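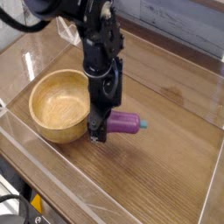 Notebook entry, 09/08/2024
Gripper comparison, acrylic-walled tray, Raser project

The purpose of this session was to compare the Adamczyk two-finger gripper with the Tononent unit under the same controller settings. The arm, tray and fixed camera were left as configured for the previous series. The wooden bowl remained the place target throughout.

Test object: purple cylinder with the narrow blue-teal cap, gripped horizontally. The surface is smooth and glossy and gives the fingers little to hold.

Adamczyk: 13 slips in 400 cycles. Most took place during the lift, with the cylinder rotating about the finger contact. Closing speed was reduced after cycle 288 and 2 of the slips fall after that point. The two parts of the run should therefore be reported separately.

Tononent: not started. The adapter plate supplied by Urent does not match the wrist bolt pattern. A replacement has been requested and is expected in October.

The loop of thin cable at the wrist is to be checked before the next run. It must not tighten at full wrist rotation. Colleagues using the cell in the meantime are asked to leave the bowl position and the camera mount unchanged.

Open item: repeat the slow-close setting from cycle 1 with the same cylinder.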